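Magazine > Food > Features

Home Food Travel Gardens Archive Subscribe

Print this article | E-mail this article

The slow return of filter coffee

Mbali Ndlovu opened Dodari in January, in a former shoe repair shop two doors from the station. It has one grinder, a kettle and a short shelf of beans. It has no espresso machine. In the first week, she says, most people who came in asked for a latte and most of them left.

"I had a sign made for the window in the end. It said filter only. Then the people who came in were the ones who wanted it."

Filter coffee went out of fashion in Britain for good reasons. For many years it meant a glass jug left on a hotplate since breakfast, and the taste was bitter and flat. When the Italian-style chains arrived, few people were sorry to see the jug go. Instant held its place in the cupboard at home, and anything better was bought on the high street with milk in it.

What has come back is the older method of pouring water by hand over ground coffee in a paper cone. The kit is cheap. A plastic dripper costs less than a lunch, and a pack of 100 papers will see most households through the winter. The beans are where the money goes. Ndlovu buys from a small roaster called Pinodeo, and a bag costs twice what she used to pay when she ran a sandwich bar.

Csenge Vass, who roasts for Pinodeo, thinks the price puts people off more than it should. "They look at the bag and compare it with the supermarket. They don't compare it with what they spend in cafes."

She roasts lightly, in small batches, and sells most of what she makes within the month. Her advice to beginners is short. Buy whole beans, grind them just before use, and weigh everything. She uses 60 grams of coffee to 1000 grams of water and scales it down for a single mug. The water should be just off the boil. If the cup tastes sour, grind finer. If it tastes harsh, grind coarser. She changes one thing at a time and writes the result on the bag.
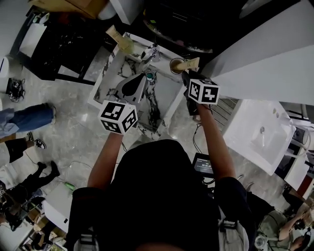 Working at a marble worktop.

Water matters too, though it gets less attention. In hard water areas the coffee can taste dull and chalky, and a jug filter makes a clear difference. Vass tried bottled water for a while and gave up because of the plastic. She now fills a jug at night and leaves it in the fridge.

The papers cause more argument than anything else. White ones have been bleached and brown ones have not, and some drinkers say the brown ones taste of cardboard. Rinsing either kind with hot water before adding the coffee gets rid of most of it. Ndlovu rinses every paper, and she empties the rinse water before she starts, a step she has watched new staff forget.

Cloth filters have their followers as well. They let through a little more oil and give a heavier cup, but they must be washed straight away and kept damp in the fridge. Ndlovu tried one at home and went back to paper after 2 weeks.

Trade at Dodari is steadier now. The busy spell runs from seven until half past nine, when the commuters have gone, and after that it is mostly regulars with newspapers. Each cup takes four minutes. Ndlovu has been asked many times whether she will get a machine to speed things up, and she has priced one. For the moment she has bought a second kettle.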